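Lenetti: about us

Shares 53 | Comments 2

Lenetti checks household machines before other people spend money on them. We work from two rooms in Britotthorpe, our clients are mostly sheltered housing schemes and small care homes, and so far we have written 329 reports. A fair number of them say "wait". Sales teams find us a bit gloomy. Our clients keep renewing, so we have left the tone as it is.

We take no commission from makers. A standard report costs the client £300 whether we like the machine or hate it, and the maker sees it on the same day the client does, with no chance to soften it first.

How we look at a demonstration

A good part of the job is going to open days. We go to plenty, and we have learned to distrust the big moment at the front of the room. The robot waves, everybody claps, and you go home knowing nothing about whether it can be left alone with a teaspoon. We would sooner stand at the side and watch the dull parts.

The open afternoon Flodeo held in November is a fair picture of how we go about it. The talk was of Kassab, their plan for a household helper that would lay and clear a table. What visitors were shown was the stage before that: a two-fingered gripper, held and worked by a person, doing the sort of jobs the helper is meant to learn. The claim is that if enough people do enough small jobs with the tool, a machine can pick up the knack. Perhaps. We have heard "perhaps" from a lot of firms.

In its favour, the demonstration was in a home, with ordinary things to handle. Chopsticks are a fair test of anything with fingers. So is a spoon lying flat on a cloth. 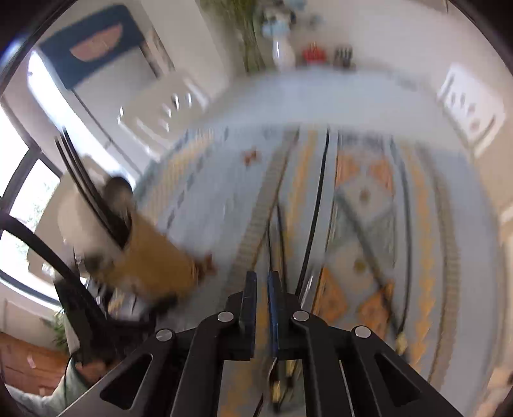
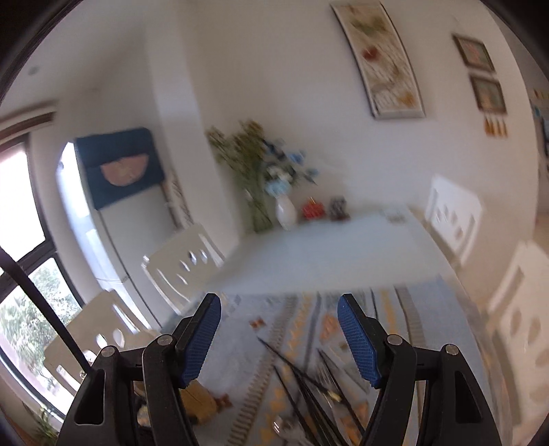 Long black sticks, fanned out between the fingers.
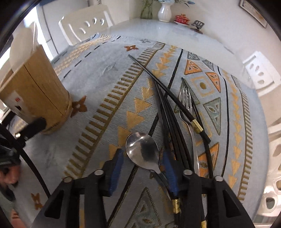
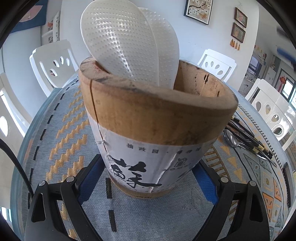
What we wrote down

The gripper is well made, as far as we could judge. The blue pads on the inner faces of the fingers are a sensible idea, and the wooden bucket with the rice paddles standing in it was a better choice of object than the foam block we are usually offered. Foam blocks have never persuaded us of anything.

Our doubts are the usual ones, and we put them to Flodeo before we left. A hand-held tool borrows the eyes and patience of whoever is holding it. Take the person away and you have a different machine, one we haven't seen. We asked how many tries it takes to learn one job, and were told it depends. We asked who tidies up when a fork goes on the floor, and were told that was a good question. We also asked what happens with somebody else's cutlery and a darker cloth. That one they answered properly, by saying they didn't know yet, and we gave them credit for it in the report.

The advice to clients was to wait. There is nothing to buy at present, which made it an easy report to write. If Kassab is ever shown laying a table by itself, we will go back and stand at the side again.

Working with us

Send a short note saying what the machine is, who would use it and what you have been promised. A copy of the brochure helps, mainly so that we can underline things. We don't do league tables or star ratings, and we won't provide a quote for the box.

Makers are welcome to invite us to open days. We pay our own fares. Please don't send hampers.

Comments (2)

Reader, 4.15 pm
We run a small sheltered scheme and used your report on bath lifts last year. It was grumpy but useful. On this one I think you're a bit hard on them. Everything has to be learned somehow, and picking up chopsticks isn't nothing. My own family can't all manage it.

Reader, 6.40 pm
Wait for what, though? Every report I've had from you says wait. I'd like to know what you would need to see before you said buy. Is it one table laid without help, or a month of them?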